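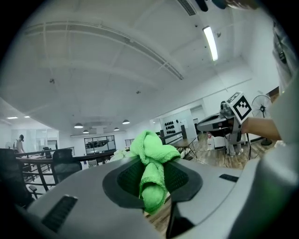
Budget check: hand-held grippers for cloth work, two pairs or four?

Started by mkuroda, 09/12/2019

mkuroda
I have to hand in an equipment plan for next year and the biggest line on it is hand-held grippers for collecting towel and laundry demos. Turkham quoted me 1995 per pair for the Conoser kit, which is the two grippers, the marker cubes and the cables. Cameras are extra. My lead wants four pairs so that four people can collect at once. I think two pairs is plenty until we know the data is any good. The money comes out of the same pot as the arms, so every pair of grippers we buy pushes the second arm further back.

Has anyone here run four people at once for more than a week? What did you spend that wasn't on the quote?

Masaru Kuroda

pegboard_pete
Two pairs. You will have one gripper out for repair at any given time, so two pairs means one and a half pairs, and four means three. Plan on that and you won't be disappointed.

Also ask what "cables" means. On ours it meant one short one per gripper. Everybody who picked one up ended up tethered to the nearest table and we bought longer ones inside a month.

hallway_ops
Disagree with Pete. If you buy two and like them you go back to Turkham in spring and pay whatever the price is by then, plus shipping again, plus the wait. We did exactly that and the second batch had a different finger pad from the first. Then somebody had to decide whether the old recordings and the new ones could go in the same pile. Buy them all in one go from one batch.

mkuroda
@hallway_ops that assumes we like them. Suppose we don't. Then I have four pairs of something in a cabinet and a lead who wants to know why the arm isn't here.

hallway_ops
Then you sell them. Used pairs show up on the swap board here all the time.

pegboard_pete
They show up all the time, yes. Have a look at how long they stay up.

a_onishi
Some numbers from our side, for what they're worth. We bought Esteves grippers, not Conoser, so the mechanics differ. Purchase was 2000 for the pair. Over the first few months we spent another 892 on things that were in no quote at all: finger pads, spare marker cubes after two got scuffed, batteries, longer cables, a padded case, and a stack of microfiber towels in colors the cameras could tell apart from the grippers. Nearly half the purchase price again. None of it is exotic and none of it was on the vendor's page.

The towels sound silly as a budget line until you try bath towels from the supermarket. They shed, and the lint gets down into the mouth of the gripper and stays there. If yours has mesh anywhere near the jaws, put a brush on the list too.

Asuka Onishi

mkuroda
Thank you, this is the kind of thing I was after. Was the 892 for one pair?

a_onishi
One pair, yes. I wouldn't multiply it straight out for four. The case and the brush you buy once. Pads and batteries do scale with hours.

foldonly
I'm going to be the grump. Why are you buying any? The sales pitch is that you hand a person a gripper, they fold towels, and out the other end comes training data that works on an arm. I've sat through the Turkham webinar and the Alska one and neither showed me the same towel task done by hand and then by the arm, start to finish, no edits. They show the nice bit with a person holding a towel up. A person can recover from a bad grasp without thinking. I'd want to see how much of that carries over before I paid for even one pair.

hallway_ops
You can say that about teleop too. And teleop needs the arm, which he doesn't have a second one of.

foldonly
Teleop at least fails the way the robot fails. I'm not saying it's cheap.

a_onishi
@foldonly partly agree. We got decent results picking a towel up by a corner and laying it down. Folding was a mess and we dropped it. But I wouldn't call it money wasted, we learned in a few weeks that our tracking was bad in half the building. Whenever one person's arm came between the cube and whatever was looking at it, the track went off. Two people working close together made it worse. If Masaru's lead is picturing four people around one table I'd push back on that before arguing about price.

mkuroda
He is picturing four people around one table.

pegboard_pete
Ha. There's your answer then. Two pairs.

benchwidth
Floor space is what I'd budget for, and it never gets a line. Count how many tables you can really give over to this, with room to swing an arm and no office chairs to roll over the cable. In a shared open-plan place that number goes down fast. Lighting too. Strip lights right over the table gave us blown-out patches on white cloth and we ended up paying to have fittings moved, which cost more than a pair of grippers and took until December to get approved.

hallway_ops
Or stop using white cloth?

benchwidth
The customer's cloth was white.

hallway_ops
Fair. I still say one batch. If the room only takes two people at a time, fine, run two shifts and keep the other grippers charged. You aren't waiting on repairs and you aren't mixing pads.

foldonly
So now he needs four pairs for two people. Turkham should be paying you.

hallway_ops
I wish. My point is only that a spare is cheaper than two people standing next to a towel with nothing to do.

pegboard_pete
Compromise nobody will like: buy 2 pairs plus one loose gripper as a spare, if Turkham will split a kit. They told us no the first time and yes the second. Get the pads from the same batch in writing and order extra on day one. That takes care of most of what hallway is worried about.

mkuroda
I asked Turkham about splitting a kit. They said they'd "look into it." I also asked for a loan pair for two weeks and got a brochure back.

foldonly
A brochure. There you go.

a_onishi
Ask again for the loan and name the task. We asked Esteves for "a trial" and got nowhere, then wrote that we wanted to test towel pickup on a long table with two people recording, and they sent a pair. We had to pay the return shipping.

mkuroda
Will do. For now the plan says two pairs, one loose spare, a consumables line set at half the purchase price, and nothing else from Turkham until someone shows me a track with two people at the same table. The lead hasn't signed it yet. He has asked what the brush is for.

benchwidth
Put the light fittings in as well, even if you cross them out later.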